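Worlow Grout Joint Survey: data card

Version 3. Maintained by Shahnaz Saha. Questions and corrections go to the issue tracker.

Summary

Worlow is a table of joint width and joint straightness measurements taken on tiled floors in residential buildings. It covers 142 rooms and 694 measured joints. The table was compiled to compare hand-set floors with floors set on spacers, and to give estimators a baseline for regrouting quotes.

Files

joints.csv: one row per joint
rooms.csv: one row per room, keyed on room_id
sites.csv: one row per building (Clustow, Quintela, Bridura)
CHANGES.txt: edits since version 1

Fields in joints.csv

joint_id: integer, unique
room_id: matches rooms.csv
width_mm: mean of three caliper readings, one decimal
dev_mm: largest distance between the joint centerline and a string pulled between its ends
grout_tone: light, mid or dark
tile_finish: smooth, textured or unknown

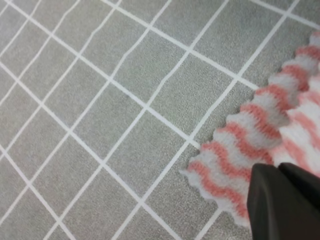

Straightness is recorded per joint, never per room, and dev_mm is left blank when the string could not be pulled over the full length. Version 1 used a yes/no column, which lost too much. A floor of square gray tiles with bright white grout shows the problem: several of the lines have slight kinks while others do not, and a single flag for the room would hide that. Such a floor is coded light for grout_tone and, given the speckled, sandpaper-like surface, textured for tile_finish.

Known issues

Of the 694 joints, 213 have no dev_mm value. Most are in Quintela bathrooms, where fixtures blocked the string. Width readings at Bridura were taken with a different caliper and have not been adjusted. Rows with tile_finish set to unknown come from version 1 and will not be revisited.

Joints under thresholds and joints filled with silicone are excluded. Mosaic sheets are excluded as well.

Usage

Join on room_id before filtering by site. Do not average dev_mm across rooms of different length; divide by joint length first, using length_m in rooms.csv.

License

CC BY 4.0. Cite as Worlow Grout Joint Survey, version 3.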